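Pre-session checklist for hand-guided and remote teaching, two-arm cells
Plircombe workshop, revised in January

I've rewritten our old checklist because the last one read like a car manual and people were ticking the whole page in one stroke (I've done it too). Go through it before each teaching session. Mine takes 13 minutes with a cup of tea. My comments are underneath each item, so skip them once you know them.

BEFORE POWER

[ ] 1. Stop button pressed, then released, then pressed again.
Comment: you want to feel it latch. The one on the Psarras bench went mushy last year and we only found out by leaning on it.

[ ] 2. Arm bases tight on the rail.
Comment: fingers first, then the hex key. If a bolt moves at all, write it in the book, even if you've nipped it up yourself.

[ ] 3. Cables free through the whole reach.
Comment: the loop at the wrist is the one that catches. Swing each arm by hand to its far corner and watch the loop, not the gripper!

[ ] 4. Tabletop clear of tools, mugs and phones.
Comment: props are fine, obviously. My 17 mm spanner was not a prop.

POWER ON

[ ] 5. Both arms hold their own weight before you let go.
Comment: keep a hand under the elbow for a slow breath. If one sags, power off and try the brakes again.

[ ] 6. Leader handles matched to the arms before you link them.
Comment: this is the big one. Link them with the handles in a different pose and the arms will go and find that pose at whatever speed they like. I have the speed cap on 19 per cent for linking and I leave it there until I've done a dry wave with nothing to pick up.

[ ] 7. Gripper force set for the softest thing on the table.
Comment: a grape and a cabbage do not want the same squeeze. Set it for the grape and go up if the cabbage slips.

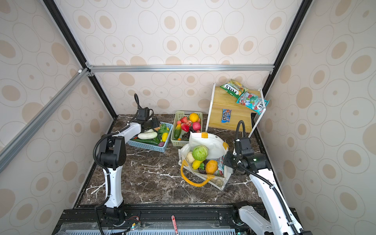
Lolloma wrote back on the draft that item 7 ought to come before power, as the force setting carries over from whoever was on last, and a new starter will happily close the gripper on a fingertip while setting up.

Fair point, and I've put a line in the book about it, but on our Devetti controller you can't read the force until it's awake. So for now: fingers out of the jaws until 7 is ticked.

DURING TEACHING

[ ] 8. One person drives, one person has the stop.
Comment: the stop person doesn't fetch props, chat or answer the door.

[ ] 9. Arms don't cross over the bag.
Comment: when you're packing with both, bring one right out before the other goes in. It's slower and the demonstrations come out cleaner as well.

[ ] 10. Pause recording and unlink before anybody reaches in.
Comment: yes, even to straighten a handle. Especially then, it's so tempting.

AFTER

[ ] 11. Arms parked, power off, demonstration count in the book.
Comment: we were on 364 when I typed this up. Throw out any run where you bumped something and be quick about it, or it ends up in the training set.

Comments (2)

pipkin_cell2: Could item 3 be done with the camera lead as well? Ours rubs on the wrist joint.

benchmonkey: We do 8 with a swap every half hour, my thumb goes numb on the stop otherwise. Printing this one out.

Contact the Plircombe workshop | Copyright Plircombe | Back to top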